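Bench notebook, two-arm cell, back corner of the Ilness workshop

26/06/2018

Long evening, good evening, and I'm writing it up before I lose half of it on the drive home. I left off last time with both arms bolted down and homing properly, and a list of grumbles on the inside of the cupboard door. The walls around the table are up at last (back and two sides), and what a difference they make to the cameras! I used to get a different answer depending on who had left the big door open. The light goes a bit pink in there now, which I rather like to look at, but I'll want to redo the white balance before I trust any color matching on the buttons.

The task board went in the middle, between the two bases and well forward of them. I'm calling the arms Dredmont (left) and Vlachou (right) in the config, after the labels on the old shelving, and I apologize to anybody who has to read my log files later on. Board pose is saved as "Muvel center" in the shared folder. If you move the board, please save your own pose under another name and leave mine alone, as it took me most of an hour with a square and a lot of muttering.

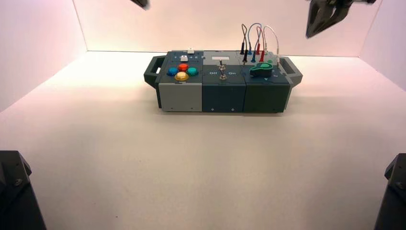 I did the slow approach first, with no contact at all, one arm and then the other, at the lowest speed setting. Vlachou came down nicely. Dredmont still gives a little twitch when it wakes up, the same one I wrote about in December, and I'm now fairly sure it's the wrist cable pulling against its clip. There's a longer one in the blue drawer and I mean to swap it before I go blaming the driver board again. (I have blamed that poor board for a great many things over the winter, and it was innocent of nearly all of them.)

The patch leads deserve a paragraph of their own. They stand up in great loops at the back of the right-hand side, and the planner has no idea they exist. It sees the board as a low flat box and would happily sweep a finger straight through the lot. For now I've put a keep-out block over the sockets, tall and generous, and told both arms to come in from the front or from straight above. It costs us some reach toward the knob but I'd sooner lose a few degrees of approach than snag a lead and drag the whole board along with it. 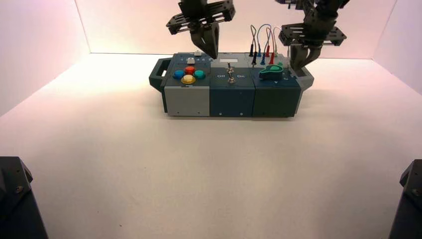
Both arms over the board together was the part I'd been putting off. The cell is 600 mm deep inside, and on paper that's plenty, but the wrists are bulky and the perforated plates stick out farther than the model thinks they do. I went and measured them again with the calipers and fixed the model, then ran the pair of them up and down on the dead-man switch until my thumb ached. No touching! I've set the minimum gap between plates to 100 mm all the same, and I'd ask that it stay there until somebody has done a proper session with the soft bumpers on.

After that, tea, and then the wrist cameras. The focus on these is set with a tiny ring that you can only turn with your fingernails, and I went back and forth on it for ages. I settled on having the fingertips and the board top sharp, and letting anything farther off go soft. The slider numbers come through readable and so do most of the ones at the knob. The gripper fingers take up a big piece of the view, more than I'd like, and they hide the buttons nearest to them, so button work will need either a tilt or a look before the approach.
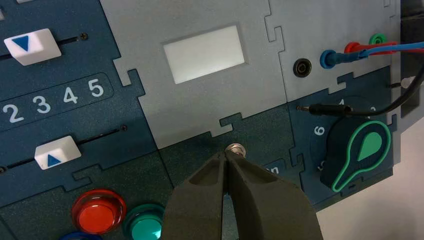 Closed-finger pokes are going to be much easier than pinches for a first script, so that's where I'm starting. The toggle is first on the list. I want the approach to stop 8 mm short, look again with the wrist camera, correct sideways and only then push. Correcting sideways in the camera's own axes and forgetting that the board looks tilted in there has already cost me one very silly half hour, so I've written the rotation on a sticky note and put it on the monitor.

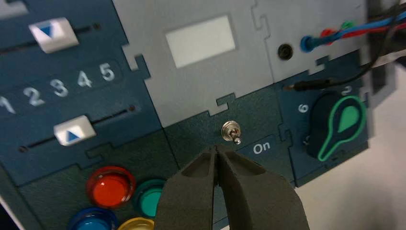 Wrist view at the toggle, fingertips just short of the lever.

The log to look at is number 2699, which has the corrected plate model and the keep-out block in it. Anything before that is best ignored.

Still to do:
swap Dredmont's wrist cable
white balance with the walls in place
shrink the keep-out block a little on the knob side
find out who has the second pair of calipers
write the toggle script, slow speed only, hand on the stop

Power is off at the wall and the key is on its hook.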